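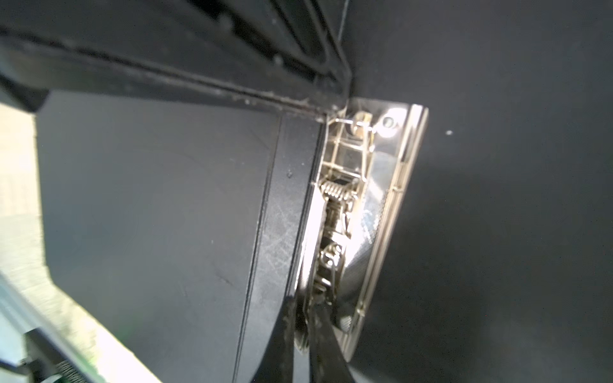
Fecho transparente com duas molas: abrir ou deixar em paz?

skatska83
Boa tarde a todos. Tenho um fecho de plástico transparente, meio amarelado, com uma mola helicoidal em cima, outra mais pequena em baixo e uma haste metálica entre as duas. Prende, mas solta quando lhe apetece, que é quase sempre às refeições. Há um parafusinho cor de latão no topo. Desaperto?

tio_bilance
Desapertas, e daqui a cinco minutos vens perguntar como se procura uma mola debaixo do frigorífico. Falo com 33 anos de experiência, quase todos de joelhos.

nuvach
Discordo do tio. Metes tudo dentro de um saco de congelação grande, mãos incluídas, e desapertas lá dentro. O que saltar fica no saco. Fiz isto em maio e só perdi a dignidade.

skatska83
E aquilo é mesmo parafuso? A cabeça é redonda e brilhante, pode ser um pino.

tio_bilance
Se não tem fenda, é pino. Se é pino, não se desaperta. Se insistires, passa a ser lixo.

Pascal Courtois
Antes de chegarem ao saco: alguém leu as instruções? Ponham a folha numa prancheta, ao lado do trabalho, e risquem cada passo. A minha anda sempre comigo.
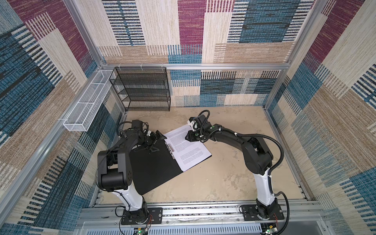 Prancheta preta, mola prateada, folha presa em cima.

nuvach
Pascal, essa letra foi composta para formigas. E a folha só tapa uma parte, o resto é prancheta a passear.

Pascal Courtois
A parte livre serve para pousar a mão. Ou a chávena, conforme a hora.

songbird64
Voltando ao fecho, se é que ainda interessa a alguém: eu não abria. Ar comprimido, uma gota de lubrificante seco na haste e experimentar umas dez vezes. Óleo de cozinha não, que já vi essa sugestão neste fórum e o autor continua registado.

tio_bilance
Era azeite. E funcionou uma semana.

skatska83
Fico pelo lubrificante, então. O saco de congelação fica de reserva. Pascal, onde é que se arranjam instruções para um fecho que veio sem caixa?

Pascal Courtois
Escrevem-se. Comece pelo passo um: não perder as molas.

nuvach
184 mensagens neste fórum e é a primeira vez que concordo com ele. Mas eu abria.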